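June, second week with the Zarance gripper kit on loan

Started just after 9 with the kettle on and the firmware still not updated, so most of the first hour went on that. The updater wants you to unplug the wrist camera before it'll talk to the fingers (page 7 of the manual, in grey text, thanks very much) and then plug it back in while the light is still blinking. Got it on the third go. We're now on build 218, same as Hye-jin has on her bench, so at least our notes should match up from here on!

Spent the rest of the morning on force settings. The slider in the app goes from 0 to 100 and doesn't say what of. Not newtons, I'm fairly sure. Percent of motor current is my guess, and I've written to Zarance to ask. At 35 it holds most things I've tried. At 60 it put a dent in a foam offcut that still hadn't come out by lunch, so 60 is off the menu for anything soft.

Things I like so far: the fingers swap with one screw each, the cable is long enough, and the app remembers where you were when it crashes. Things I don't: it crashes. Twice before eleven, both times when I dragged the preview window onto the second monitor. I've stopped doing that.

The price is the sticking point. They've quoted us 403 a month on the service plan, which covers spare fingers and somebody on the phone, against buying outright and looking after it ourselves. The Gaber one we tried in spring had no plan at all, and we managed – though we did spend a whole afternoon hunting for a spring under the bench. I keep going back and forth. If the fingers wear as fast as I suspect then the plan pays for itself, but I need a month of proper use before I'd put my name to that.

After lunch I moved on to upright holds on the white cylinders, gripping low down with the length of it standing up between the fingers. I want this one sorted before we try any handing over between arms, as a lean at this stage only gets worse later.

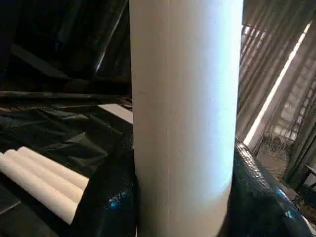

Mahmoud Bouzid reckons I'm being too kind about the service plan. He had the Terex one for a year and says the phone line was lovely but the spare fingers always took ages to arrive, so ask Zarance for a delivery time in writing before we sign anything. He'd also drop the force to 25 for upright work and slow the close right down, then creep up from there.

Fair enough. Will ask about delivery in the same email as the slider question.

For tomorrow:

- upright holds at 25, slow close, then again at 35
- find the short screwdriver
- ask Hye-jin Han whether her app crashes on one monitor as well
- Itomov mount – does it fit our wrist plate or do we need the adaptor?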